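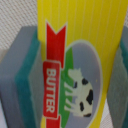 Kunutau 4 review: grasp planning for people who don't want to write a grasp planner

I have run Kunutau on two arms for six months now, first the 3.x releases and since November version 4. Before that we used the planner that ships with Hulalix, so most of my comparisons are against that.

Kunutau takes color and depth from a wrist camera, segments what it sees, and gives back a ranked list of grasps with approach paths. It doesn't drive the arm. You still need your own controller, and you need a decent hand-eye calibration before any of the output means anything. The install took me an afternoon, most of it spent on the depth driver. The config is one text file, and the comments in it are better than the manual.

Segmentation

Most of our work is grocery and household items standing close together, and that is where version 3 gave us trouble. A printed box with a lot of artwork on it would come back as several objects. On a butter box with a cartoon cow in an oval, the old version liked to hand me the oval as an item of its own and plan a grasp on the picture. Version 4 merges regions that lie on the same plane before it ranks anything, and the false splits are mostly gone. Red banner, yellow face and cow now come out as one box.

Sponges were the other problem. A two-tone sponge, gray foam with a green scouring layer, got split along the layer line. The same merge step doesn't help as much there when the camera sees the sponge edge-on, and I still get a split now and then. Raising merge_tolerance from 2 to 4 fixed it for us. Going to 6 started gluing the sponge to whatever stood next to it, so don't go that far.

Close-up views

The planner can refine its answer as the wrist moves in. This is the feature I was most interested in and it is only partly there. When one object fills most of the view, the neighbors are reduced to slivers at the sides and Kunutau tends to drop them from the collision model. With a box between two sponges that means it will happily plan to put the fingers through foam. The workaround is to set keep_scene to true, which holds on to the objects found from farther back. It should be on by default. The manual mentions it once, in the section on logging.

Labels

There is a text reader you can turn on to name objects from their packaging. It copes with sideways text, which Hulalix never did for me, and slightly soft focus doesn't bother it much. Big block letters are fine. Small print is a waste of time from a wrist camera, and I turned the minimum letter height up so it stops trying.

Speed

On our desktop the first plan takes long enough that you notice it, and later ones don't. The viewer slows everything down – close it for real runs.

Tooling

The replay tool is the best part of the package. You can load a recorded run, change a setting, and see which grasps move up or down the list. I used to do this with scripts for Hulalix and I don't miss them. Export to Dunder works. Export to the Van Rooij format writes the gripper frame rotated by a quarter turn, a bug I reported on 4.0 and which is still open.

Support answered both of my tickets. One answer was useful.

Good: merged segmentation on printed boxes, replay tool, readable config
Bad: keep_scene off by default, thin manual, Van Rooij export

The license covers two arms, and the trial runs 15 days. Record your own objects in the first couple of days and spend the rest in replay.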